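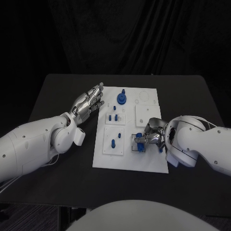
Two-arm table with printed sheet and blue parts.

Windows Desktop Developer, Document Tools (contract, part remote)

Nair is looking for a developer to maintain and extend Vistton, a desktop utility that batch-converts scanned forms into searchable files. The current release runs on Windows only and is used mainly by records offices. The position is based in Fultden and reports to the engineering lead.

The work is split between the conversion engine and the print driver. The engine is C++ with a thin C# layer over it; the driver is older and has little documentation. Open tickets currently stand at 70, most of them concerning font substitution, page rotation and memory use on long jobs.

Duties
Fix defects in the conversion queue and write regression tests for each fix.
Replace the present installer, which does not handle per-user installs.
Port the settings store out of the registry.
Answer second-level support questions – roughly 4 hours a week.

Required
At least 5 years of C++ on Windows.
Working knowledge of the print spooler and of COM.
Ability to read a file format specification and say where our output departs from it.
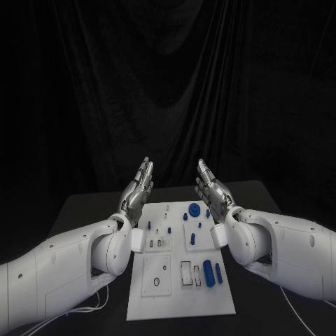
Experience with OCR libraries is useful but can be picked up on the job. Knowledge of right-to-left text layout would move an application up the list, as the next release adds it. We do not require a degree.

The contract runs for 14 months and may be extended. Two days a week are spent in the Fultden office, the rest from home or from the Cloltdale site. Hours are flexible outside the morning build review at 9:30. A test machine and all licenses are supplied.

To apply, send a resume and one code sample through the form on the jobs page. The sample should compile – please state the compiler version. Applications close at the end of July. Shortlisted candidates will be given a paid half-day task on a copy of the Vistton source tree.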